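Clalidel sweeping demo at the Atbridge open day
Reviewed 19/07/2023

I went to the Atbridge open day expecting to give the sweeping station five minutes and then find a cup of tea. I stayed for most of the afternoon, and went back for another go at it before they shut the doors!

Clalidel is a tabletop kit from Prerkerari, meant for colleges and small workshops that already have an arm and want something worthwhile to do with it. You get the board with its rails, a tray, a bag of little red pieces, a set of push tools and the Louro software that decides where each push should start and end. The job is easy to explain: get the bits through the gap and into the tray. Doing it well is another matter, as anyone who has chased peas round a plate will know.

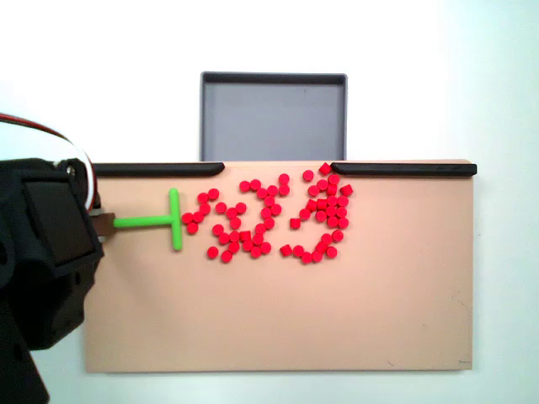 Clalidel board at Atbridge, with the green T-shaped pusher beside the red pieces and the tray behind the gap in the rails.

What I loved is how much thinking is packed into such a plain task. Most of the pieces are short cylinders, with a few cubes mixed in, and the two shapes behave quite differently when you shove them. Cylinders roll off if they tip over, while cubes catch on a corner and swing round. The demonstrator let us scatter the pieces however we liked between runs (the children in front of me were merciless) and Louro made a new plan each time. On the best run I saw, the arm took small bites out of a spread-out heap and worked them towards the gap. On the worst it pushed a whole lump against the rail and had to come round for another try.

The T-shaped tool is the one to have. The set also includes a narrow paddle, and I found that much fiddlier.

A few grumbles. The full kit is 280 pounds without the arm, and a spare bag of 64 pieces costs extra. The Louro screen is crowded, with the speed setting hidden 2 menus down, and I'd have liked a printed guide. Prerkerari say version two of the software is due in September and should tidy that up.

Would I buy one? For a club or a classroom, yes, very happily. At home I'd have no room for it, though I did measure the kitchen table when I got in.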